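Arkow Hand-Worn Gripper Set

Sold as a pair, left and right, with straps and marker cubes fitted

I'm Zhuoran Han, and I look after the Arkow page for our little shop in Nutasville. Kaiwen Du built the first pair and I've been wearing one version or another ever since, so please read this as a user talking (a pretty enthusiastic one!) and go to the spec list at the bottom if you just want the short version.

You put a gripper on each hand, do a chore the way you'd do it at home, and the recordings become training data for a robot policy. The question we kept getting from labs was how much the wrist view matters compared with the head view. We'd been wondering the same thing, so Kaiwen set up a study with the fridge task, which we call Yin in the code, and I did a lot of the demonstrating. My forearms remember it well.

We collected 2,478 demonstrations with 11 people. Then we trained the same policy three ways: head view only, wrist views only, and both together. Each policy got 20 tries on every item in the test set, with the fridge moved between tries.
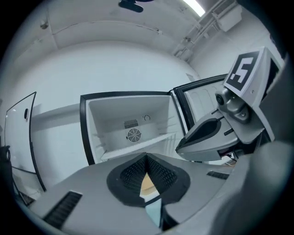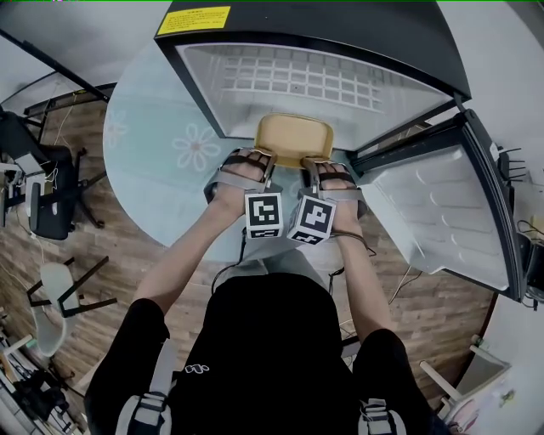 Fridge task: the wrist view first, then the head view with a mustard-yellow container held between the two grippers.

Both together won, which won't shock anyone. What surprised me was where the head-only policy fell down. It got to the fridge just fine and then fumbled the last little bit, right where the item has to clear the shelf or the door. Wrist-only was the other way around – lovely and careful up close, but it sometimes wandered off before it ever found the opening. Kaiwen thinks a wider spread of starting positions would fix a good part of that, and we're collecting those in March.

One more finding for anybody planning a two-handed task: let people practice before you record. The first 5 demonstrations from each person were so much slower than the rest that we dropped them from training, and the policy got smoother.

What I'd tell a friend before ordering: get the straps snug across the backs of your fingers, and check that both marker cubes are seated before every session. If a cube has shifted, the hand poses drift and you won't notice until you replay the data (ask me how I know).

In the set
Left and right gripper, gray
Two fabric straps per hand
One marker cube per gripper
Calibration sheet and the Sollero recording software

Spare straps and finger pads are sold separately. Demonstration files from the fridge study are free to anyone who buys a set; put "Yin data" in the order notes and I'll send you the link.

Page updated 2019-03-26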